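We use cookies to improve your visit. OK / Manage settings

Washing up, the sponge situation

Quick one tonight, kettle's on and I've got maybe ten minutes.

So the big clean of the kitchen is mostly done. Two boxes of plates gone to the op shop, kept the white ones. Mum's old Bassi set stays, obviously, even the chipped saucer. Wiped down the shelf, new liner in, forgot to measure, had to cut it twice.

What's left is the grubby stuff. Tea rings. Egg. That film you get on a plate that's been sitting in the cupboard since the year dot. I've gone off the scourers becuase they leave marks, so it's bicarb, a bit of warm water and something soft. Small circles, do the rim last - then rinse and stand it in the rack.
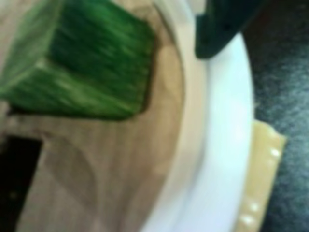
Unai Figueroa reckons I'm wasting my arvo and should just soak the lot overnight in the laundry tub with a scoop of Ditside. Maybe. I don't like leaving anything with wood in it near water though, learned that with the bread board.

Still to do - the cutlery drawer, under the sink, the tea towels (half are rags). Spent up to $358 on the kitchen this year if you count the new tap, so no more buying. Use what's there.

Right, kettle. More tommorow.

3 comments

Jacaranda_K: Bicarb and a drop of vinegar for tea rings, works a treat on mine.

Unai Figueroa: Still say soak it.

pip2549: What liner did you use? Mine keeps curling up at the front.

Contact | © Skurkik Kitchen Notes | Back to top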